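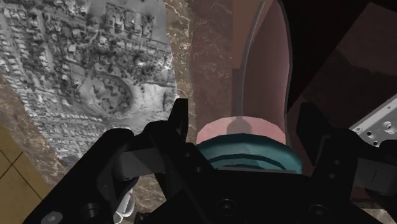
La noche en que Obura me vendió 385 teteras yo estaba cenando lentejas de pie, con el portátil encima de la lavadora. Obura era el programa que le ponía precio a todo lo de la tienda, y yo lo había dejado solo por primera vez porque Iwona Szczepańska, que me lo instaló, me juró que con las reglas bien puestas hasta podría irme de vacaciones. Regla uno: si un competidor baja, bajamos. Regla dos: nunca por debajo del coste. La segunda la escribí yo, muy orgullosa, en la pestaña de libros. Las teteras iban en otra pestaña. Eran mi gran apuesta, unas teteras de colores que en el catálogo salían delante de un fondo oscuro, muy elegante, un fondo con el que yo pensaba que se podía cobrar lo que fuera. Pues a las nueve y diez costaban 16 céntimos.

Al principio creí que era un error de la pantalla. Refresqué. Vendidas, 40. Refresqué otra vez (masticando, que una no deja las lentejas así como así) y ya eran 112. Un señor de Huesca se había llevado veinte.

Llamé a Iwona. No lo cogió. Llamé a Babak, mi socio, que en aquella época solo era socio en los beneficios, y como no los había, llevábamos meses sin hablar.

—Babak, las teteras.

—¿Qué les pasa?

—Que las estamos regalando.

Se quedó callado y oí cómo abría algo, una cerveza o un cajón.

—¿Contra quién competimos? —me preguntó.

Y ahí me entró el frío, porque no lo había mirado. Fui al historial. Había una tienda que se llamaba Niridow y que vendía exactamente la misma tetera. A las siete, Niridow bajó un céntimo. Nosotros bajamos otro. Niridow bajó otro más. Así dos horas, céntimo a céntimo, como dos vecinas cediéndose el paso en el rellano, solo que para abajo.

—Escríbele —dijo Babak.

—¿A quién, al programa?

—A la persona, mujer. Alguien habrá.

Encontré un correo al pie de su página y puse lo primero que me salió: «Hola, soy la de las otras teteras. Pare, por favor». La respuesta llegó en tres minutos. La firmaba un tal Trí Lương y decía: «No sé pararlo. ¿Usted sabe?».

Le di mi teléfono. Me llamó enseguida, con una voz de muchísimo sueño y un niño llorando detrás, y le fui explicando por dónde se entraba: las tres rayitas de arriba, luego reglas, luego hogar, no, ahí no, hogar, y el botón gris que parece que no hace nada. Él me iba leyendo lo que veía. Yo hacía lo mismo en la mía, y a la de tres le dimos los dos a la vez, como quien apaga dos velas.

La tetera se quedó en cuatro céntimos. La suya, en tres.

—Me ha ganado —le dije.

Y se echó a reír, y yo también, con una risa tonta que me duró hasta que vi el total.

Hubo que anular casi todo, claro. Escribí 385 disculpas, bueno, escribí una y la mandé 385 veces, y el señor de Huesca me contestó con un párrafo sobre la decadencia del comercio que todavía guardo. A él sí le mandé sus veinte teteras. Me dio no sé qué.

Iwona apareció a la mañana siguiente y arregló la pestaña en lo que yo tardaba en hacer café. Desde entonces Obura no toca nada de hogar sin preguntarme, y me pregunta muchísimo, a las dos de la madrugada sobre todo.

Trí llamó otra vez en septiembre. Quería saber si a mí también me habían quedado teteras sin vender. Le dije que el pasillo entero. Él tenía el baño.

—¿Y a cuánto las va a poner? —me preguntó.

—¿Y usted?

Estuvimos un rato callados, cada uno esperando al otro.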